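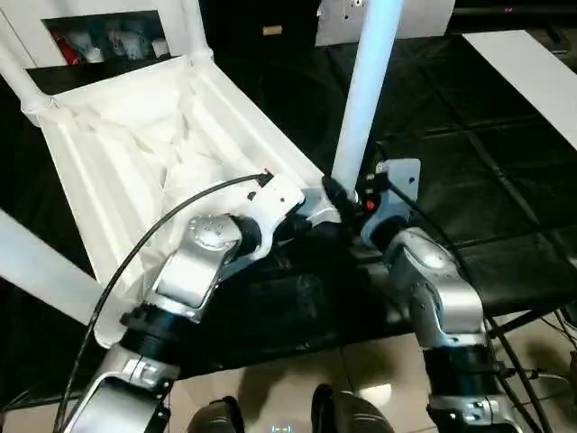

The chairs have taken up most of our time since the January report, and I hope you'll forgive me for giving them the first paragraph. When Undano agreed to fund the Barnis hall refit we had all pictured new tables and a lick of paint, and the seating was rather an afterthought. Then Zewditu Gashaw sat down in one at the tea afternoon and felt it shift under her, so we decided every chair should be looked at properly. It is slow work. A white moulded one like this has to be tipped right over so you can get at the ribbed underside of the seat and the place where the leg goes in, and that joint is where we've found nearly all of the wobbles.

So far 24 chairs have been checked and put back into use, and Shadi Atallah keeps a list taped inside the store cupboard door (do ask to see it if you visit, it's very thorough!). The ones that can't be made steady go to one side until we've heard back from Rebane about spare feet and fittings.

**Money.** Of the 3000 you gave us for furniture we have spent some 2000, mostly on the folding tables, which arrived in good order and are already well used by the lunch club. Another 300 is set aside for the spare parts. Taner Yurt has the receipts and will send copies separately, as he did last time.

**Still to do**

- finish the chairs in the back room
- felt pads for the small tables
- a trolley, if the price Defne Yalçınkaya was quoted still holds

We'd like to keep whatever is left over for stacking racks, if you're happy with that. Could you let me know before we order?

With warm thanks from all of us,

Selma Stan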